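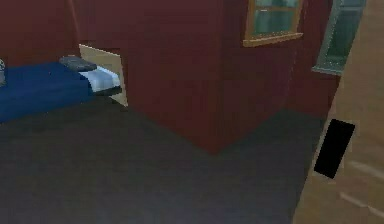
Floor Robots at Clivdale: Staff Questions

This page is for housekeeping, laundry, maintenance and front desk staff at the Clivdale residence. It covers the Troltari floor robots and the changes to room routines that come with them. Questions sent to the housekeeping office are added when we have an answer.

What are the robots going to do?

They vacuum carpet and dust-mop hard floors in guest rooms and corridors. They don't make beds, clean bathrooms, change linens, empty trash or restock anything. A room attendant still opens every room, does the room, and signs it off.

How many are there?

We have 2 to start with. One will work the lower floors and the other the upper floors. The building has 542 rooms, so most rooms on most days will still be vacuumed by hand for now. The daily board will show which rooms are on the robot list.

When does this begin?

The first corridor runs are in November. Guest rooms come after that, one floor at a time. Your supervisor will tell you before your floor starts.

Why are we being shown a computer room with red walls?

The route planning is done in a simulator before a robot goes into a real room. The practice room has a bed against a dark red wall, charcoal carpet over much of the floor, and a tan floor beyond the carpet. Our rooms are painted differently. What matters for planning is where the walls stick out, where the bed is, and where one kind of floor stops and another starts.

You will see the same room in the training session. You don't need to learn to use the simulator. Hirano, the company that sets up the routes, does that work.

What does the simulator leave out?

A lot of what we deal with every day. Phone cords, socks, open suitcases, toys, a wet towel next to the tub. Some of these can be added to a practice room, but the list will never be complete. If a robot gets stuck on something, write down the room number and the object on the robot sheet. Hirano gets a copy of the sheets and can add the object to later tests.

What do I need to do before the robot goes in?

Pick up anything lying on the floor. Move the desk chair under the desk. Tuck or lift any blanket that reaches the carpet. Close the bathroom door if the floor is wet. Then press the room button on the robot's panel and move on to the bathroom or the next room.

If guest belongings are on the floor, leave them where they are and skip the robot for that room. Vacuum around them by hand as you do now.

Does the robot clean under the bed?

Only where there is enough clearance. On the older bed frames there isn't, and those rooms stay on the manual under-bed rotation. The board will mark them with a U.

What about the edge between carpet and hard floor?

The robot is supposed to slow down, change its brush setting and cross. Door strips that are loose or raised can stop it. Report a loose strip to maintenance the same way you would report a trip hazard. Don't tape it down yourself.

Will anyone lose their job?

No positions are being cut as part of this project. The robots are expected to take over 590 hours of vacuuming a month once all floors are running. Those hours stay in the housekeeping budget. They are going to deep cleaning, to the second person on checkout rooms, and to covering call-outs, which we have been short on for a long time.

We can't promise what the budget will look like in later years. If the staffing plan changes, you will be told by the housekeeping office in a meeting, with time for questions.

Will my room quota go up?

Not during the first phase. Quotas stay where they are until every floor has been running long enough for us to compare room times. Any new number will be discussed with the attendants on that floor before it is posted.

Will my pay or job title change?

Attendants keep their title and rate. There is a new floor lead duty on each shift, which covers charging, emptying the dust bins and filling out the robot sheet. It pays a shift differential. Anyone past their probation period can sign up.

Do the robots record us or the guests?

They use sensors to find walls and furniture. Room maps are saved. Video is not saved and there is no microphone. The run log shows which room was cleaned, the start and end time, and any stops. It does not show who pressed the button, and it won't be used for write-ups.

What if a guest is in the room?

Don't send the robot in. If the guest comes back during a run, press the red stop button on top and bring the robot out. Guests can also ask for no robot at all. The front desk will put a note on the room, and it will come off the list the same day.

The robot stopped and won't restart. What now?

Check for something caught in the brush. Turn the power off before you reach underneath. If it still won't start, push it to the linen closet by the handle, finish the room by hand and call extension 699. You won't be blamed for a room that runs late over a stopped robot. Note the time on your sheet.

Do I have to lift it?

No. It rolls. Use the service elevator and never carry it on the stairs. If it has to be lifted into a van or onto a bench, that is a two-person job for maintenance.

I have a work restriction. Does this affect it?

Your restriction stays as written. If pushing a vacuum is part of it, ask to be put on a floor that has a robot. Several people have already asked, and requests are being handled in the order they came in.

Is Prastivano getting them too?

Not yet. The Prastivano building has mostly hard floors and narrower doors, and the routes would have to be planned separately. Staff who cover shifts at both buildings should attend the training here.

Who do I talk to?

Diane Vachon in the housekeeping office is in charge of the rollout on our side. Her door is open from 2:00 p.m. until the end of day shift. Night staff can leave a note in the tray by the time clock.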